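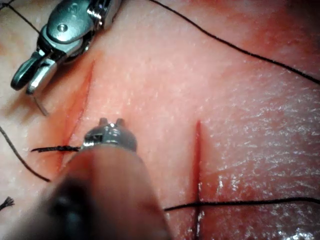 Robotic instruments and black suture at two incisions, close view.

Robotic suturing station (procurement)

A robotic suturing station is a set of powered instruments, cameras and a control console bought as one unit for closing incisions, or for teaching and testing that work. Procurement covers the choice of station, the budget, the room, and the parts that get used up. Usually planned over two budget years. Sometimes one, if the room is ready.

Most of the published detail comes from the Comanthorpe purchase, which is used below where nothing else is given. Prices for other sites vary a lot and should not be read accross.

Background

Early buyers treated the station as a single capital item. One price, one signature. The running costs turned up later under other headings (stores, repairs, travel) and were hard to add together afterward. Newer plans split the money into capital, wear parts, supplies, service and staff time. Comanthorpe did this from the start. It left out staff time and added it the next September.

Main cost items

Base unit. Arms, console, power supply, cabling. Largest line in nearly every plan, and the one that gets the most meeting time. Quotes may or may not include delivery to the room. "Delivery to site" has meant the loading dock.

Instruments. Gripping and needle-driving tips with limited lives. The Dollo pattern is counted in uses, the Udgate pattern in hours. Makes side-by-side quotes awkward. Comanthorpe converted everything to hours and arrived at 800 for a first year of normal teaching use, then bought spares against that number. Jaw wear depends on the needle as well as the hours. Not all suppliers say so in the quote.

Cameras. Small cameras fitted near the instrument tip are quoted separately from the main view camera. Cheap next to the arms, but cables fail at the bend. A spare cable per camera is normal. Buyers should ask about close focus. A camera that is sharp at arm's length may be useless next to a knot.

Supplies. Suture, needles, surfaces to work on, cleaning fluid, wipes, sharps bins. Comanthorpe used 909 packs of suture in its first full year, well over plan. Braided thread frays at cut ends and short lengths are often thrown out early, so the pack count runs ahead of the stitch count.

Service. Annual contract, normally priced off the base unit. Check if tips are in or out. Usually out.

Software. The Lungu recording package is licensed per console. Storage is extra and tends to be forgotten. Video from several cameras fills a drive quick.

Choosing a specification

The written specification should start from the work, then the machine. Closing long straight cuts on open skin asks for reach and a steady pull. Work near the eye asks for small tips, fine thread, and a camera that holds focus at short range with other surfaces close by. 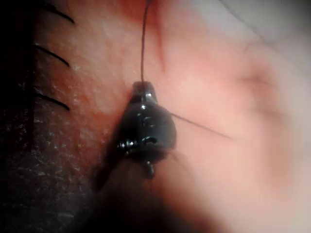 Sites that expect both kinds of work often buy one base unit and two sets of tips. Cheaper than a second station. Slower on the day, as tips have to be changed and checked. A second camera mount is worth pricing at the same time, adding one later can mean a recalibration visit at full rate.

Lighting is a common gap. Wet and polished surfaces throw bright spots into a close camera, and a lamp that suits the console operator may not suit the recording. Dimmable lamps, more than one angle. Small money. Put it in the first order.

Trials on site are worth asking for. A showroom trial with new tips and a fresh surface says little about week thirty. Udgate offered used tips for its Comanthorpe trial on request. Dollo did not have any to hand.

Room and installation

Floor loading first, then power, then doors. The Comanthorpe base unit did not fit the freight elevator upright and was moved on its side with the maker's approval in writing. Wall time and floor repairs are rarely in the supplier's price. Network points should be behind the console, not across the walkway.

Lead time at Comanthorpe was about 94 days from order to handover. Training followed. Plans that book teaching from the delivery date generaly slip.

Replacement and resale

Arms outlast tips by a wide margin. Consoles sit in between, held back mainly by software support. Lungu stops updates for older consoles on short notice, and some sites have gone on using a frozen version off the network. Allowed under the license. Not covered by service.

Resale values are poor without a full use log. Keep the log from day one, tips included. Buy-back offers from suppliers are normally tied to a new order and should be compared with a plain discount.

Leasing

Leases spread the cost but often carry a minimum use charge. Suits sites with steady teaching calendars. Less good for research, where a station may stand idle between projects. Return condition should be spelled out, with photos of the arms and covers at handover.

See also

Instrument life counting
Training room planning
Suture stock control

Page last changed 26 Dec 2022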